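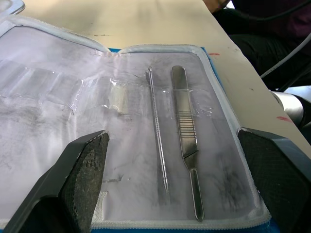
*Zippered tool case, open, with a double-ended probe and a scalpel handle (no blade attached).*

A **zippered instrument case** (also called a tool wallet, a kit case, or in my house "the zip thing") is a small folding pouch for carrying slim hand tools. I've been adding to this page since June and it still leans heavily toward my own habits, so please edit it if you know better!

## Construction

Most of them open flat like a book. You get a fabric shell on the outside, a zipper running around the edge, and a lining that's often a bit padded so the tips don't poke through. The one in the photo has a blue shell with white zipper trim and a pale lining, plus a strip of clear plastic sleeves running across it. Other makers use elastic loops instead, and I go back and forth on which I like. Elastic grips better when it's new, but it goes slack, and clear plastic lets you see what you've got before you pull it out.

Sizes are all over the place. The Brarden wallet I learned on held two tools and a pencil stub. My current Vörös case weighs 790 grams fully loaded, and I still can't find the tweezers in it.

## Typical contents

### Probes

Double-ended probes look like something from a dentist's tray, and some of them are. One common pattern has a small loop at one end and a needle-like point at the other, very close to the comedone extractors sold for skin care. Textured shafts are worth looking for (smooth ones roll in your fingers). I use mine for clay, for picking wax out of seams, and once for a very stubborn splinter of glue in a hinge.

### Scalpel handles

These are flat stainless steel pieces sold separately from their blades, and the blade slides onto a fitting at the end. Fittings come in different sizes, so check before you buy a box of 84 blades that don't fit. Yes, I did that. I keep the blades in their own wrappers and never leave one on the handle inside a case, as a bare edge will go straight through a plastic sleeve.

### Everything else

Tweezers, fine scissors, needles in a tube, a short steel ruler. The Pumo catalog listed 1,108 hand tools last time I looked, and I'd guess a good half would go in a wallet like this.

## Care and cleaning

Pale linings show every mark. Gray and charcoal smudges are a familiar sight on them, and mine got that way from graphite and metal polish, mostly from putting tools back without wiping them. Dish soap on a damp cloth lifts the fresh stuff. Old marks on my lining have only ever faded, and scrubbing made the glossy surface fuzzy, so go easy.

Leave the case open until it's fully dry. Stainless resists rust pretty well, but I've had orange specks on cheap tweezers after zipping them up damp overnight.

## Names

At the Wornville craft market people say "roll" for any soft tool holder, even the zippered kind that can't be rolled at all. I'd keep "roll" for the tie-up sort.

## See also

- Tool roll
- Pencil case
- Dissecting kit
- Manicure set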